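**Fabric softener on towels: yes, no, or only on Sundays?**

*Board: Household > Laundry & Linens*

**gristmill_jo** wrote:

My mother-in-law came to stay and informed me, over my own washing machine, that I've been ruining towels for my entire married life. Her position is that softener is a coating of grease and a towel with softener on it is a raincoat. My position is that she's a guest. But now I can't stop thinking about it. Our bath towels are two years old and they do sort of push the water around instead of picking it up. Is she right? I would prefer she not be.

**Ullument** wrote:

She's right. Sorry. Softener works by leaving a film on the fibers, and the film is what feels soft. Stop using it, run them through once hot with a cup of white vinegar and no detergent, then once more with half your usual detergent. They'll come back some.

**parsnip60** wrote:

I've used softener on every towel I have owned since the Carter administration and I get dry after a shower like anybody else. How much water are you people carrying out of there?

**Ullument** wrote:

> I get dry after a shower like anybody else

Eventually everyone does, parsnip. You'd get dry standing in the hallway.

**dkushwaha** wrote:

Devendra Kushwaha here, I ran the linen side of a small hotel in Birgate for a long stretch, so I have opinions and a bad shoulder. We never used softener on terry. What we did was use less detergent than the label says, because the label is written by the people selling the detergent. Most stiff towels I've been shown were full of soap. Wash one in plain warm water and look through the door halfway. If you see suds, well, there's your problem, and you've been paying for it.

The other thing is drying. People hang a towel folded in half over a hook and then complain that it smells like a pond. Give it an edge or a bar, spread it out as far as it goes, and let air get to both sides.

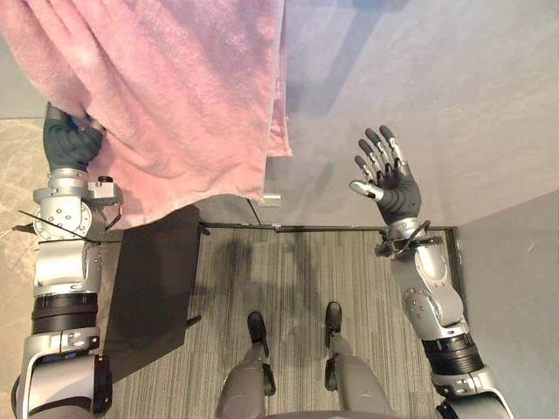 And shake it before it goes in the dryer. A good hard snap, twice, like you're angry at it. This stands the loops up and does more for softness than anything in a bottle. I had a new hire who thought I was hazing him.

**gristmill_jo** wrote:

I did the plain water test. Suds. SUDS. It looked like a foam party in there. I haven't told her.

**tuba_widow** wrote:

Going to disagree with Devendra a little on the detergent. We have very hard water in Havamville and if I cut back, everything comes out gray and crunchy. Hard water eats detergent before it gets anywhere near the towel. I tried the noble half-scoop approach back in March and by the second week my husband asked if we'd bought burlap.

**dkushwaha** wrote:

Fair point, and I should have said it. Birgate water is soft. With hard water use the full amount and add washing soda, or get a softener for the water. Different softener. I know.

**parsnip60** wrote:

So some softener is fine.

**Ullument** wrote:

I'm going to go lie down.

**lintmonger** wrote:

Careful with the vinegar advice. The manual for my machine says it can be hard on the rubber door seal if you do it all the time. Once in a while is probably OK, but I know a person who does it every load and then posts about her leaking washer as if the two events had never met.

Also, 600 gsm towels are as heavy as I'd go for a home dryer. Anything thicker feels wonderful in the store and then takes until bedtime to dry. I bought 4 of the really plush kind, in a color the tag called "Heirloom Moss," and they have never been completely dry at the same time.

**tuba_widow** wrote:

Thin towels are better anyway. The ones at my grandmother's house were practically see-through and you could have drained a lake with them.

**parsnip60** wrote:

My grandmother used softener.

**gristmill_jo** wrote:

Update for those following along. One vinegar wash, one half-detergent wash, snapped them both times (pulled something in my neck), 60 minutes on medium with no dryer sheet. They're a bit rougher to the touch and they do soak up water now, quite a lot of it. My husband noticed without being asked, which has happened maybe once before.

She's back for Thanksgiving. I'm considering putting the softener bottle out on the shelf where she can see it, with nothing in it.

**Ullument** wrote:

Put vinegar in it.

**dkushwaha** wrote:

Label it first, please. We had an incident with that once, and it involved the breakfast room.

**parsnip60** wrote:

Does any of this apply to washcloths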